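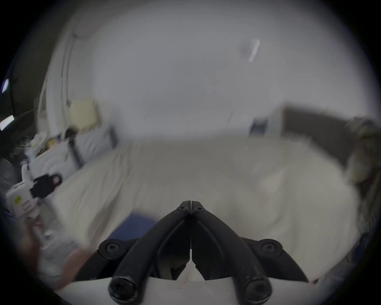 Fiction by Mebrat Degefa

The Soup at Tamness

My aunt Tsegereda had been dead two years before any of us could talk about the soup, and even then it was only because my cousin Adanech brought it up at a wedding in Bowen, when she'd had some wine and the band was taking its break.

"She put something in it at the end," Adanech said. "I was sent out of the kitchen every single time. Go see if your uncle needs anything, she'd say, and my uncle was asleep!"

I had been sent out too, as had my brother, and we had all come back to the same big pot and the same innocent face. She made it on Sundays mostly, in the apartment over the shoe store in Tamness, and people who had no relation to us at all would find some reason to climb those stairs. The mailman came up once with a letter for the building next door, and he stayed until the streetlights were on.

So that September Adanech and I decided we would work it out between us, the way other people decide to learn Italian. She drove over from Tolton with a box of onions on the back seat, and I cleared off my stove, and we started from what we knew. Red lentils, which everybody knew. Onions cooked so long and so low that you could go out and do your marketing and come home to them. Garlic, ginger, a spoonful of the red spice that our grandmother used to send in coffee cans, and which I now buy from a man who tells me every time that it is too hot for me.

It was good soup. I want to be fair to it. We had two bowls each and sat there with our elbows on the table, feeling sadder than when we began.

"Lemon," said Adanech.

It wasn't lemon. In the next weeks we learned that it wasn't vinegar either, or butter with cardamom, or a little honey, or the heel of a loaf of bread, which was my idea and which I would like to forget. My neighbor Lorenz, who ate all of these on the landing with his coat on, said he liked the bread one. Lorenz was a widower and a very kind man, and he would have liked it with a sock in it.

It was my uncle who told us in the end, and he didn't know he was telling us. I had carried a jar of the latest attempt down to him on the bus, wrapped in two dish towels, and he ate it slowly by the window and said it was very nice, very nice, just like hers. I said it wasn't, Uncle, you don't have to say so, there's something she put in after we left the room.

"After you left the room?" he said. He thought for a while – he had gotten so thin that you could watch him think. "She sat down after you left the room. Her feet hurt her. She'd take off her shoes and turn down the flame and sit for half an hour, and she didn't want you children to see her with her shoes off."

I called Adanech from the bus stop. She didn't say anything for so long that I thought the call had dropped, and then I could hear her running water into something.

"Half an hour?" she said. "With the lid on or off?"

I had to go back up and ask him.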